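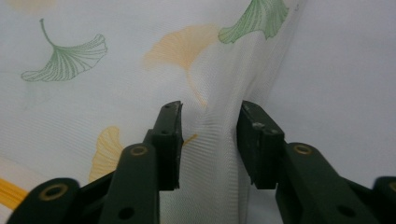

*The ginkgo curtain, Stondcombe.*

Mawar Teoh had inherited the flat, the debts and the curtain, and of the three she minded the curtain most. It was sheer enough to hide nothing, and covered in ginkgo leaves, green ones and yellow ones, as though autumn had started and then been called away to the telephone.

"It has to go," she told her cousin Tirta in August.

"Of course," said Tirta, who had been promised it.

By 3rd November it was still up. Mawar had taken to gathering it back each morning with one hand while she drank her tea with the other, and looking down on the bus stop, where Panagiotis Konstantinidis from the second floor waited for the number 12 and pretended not to look up. The cloth bunched into a soft ridge and the leaves folded into one another, green over yellow.

Tirta came on the Saturday with a carrier bag.

"I've had it valued," Mawar lied. "It's worth £1,710."

Tirta looked at the curtain, then at the bag, which was from the chemist's.

"Who by?"

"A man," said Mawar, and put the kettle on.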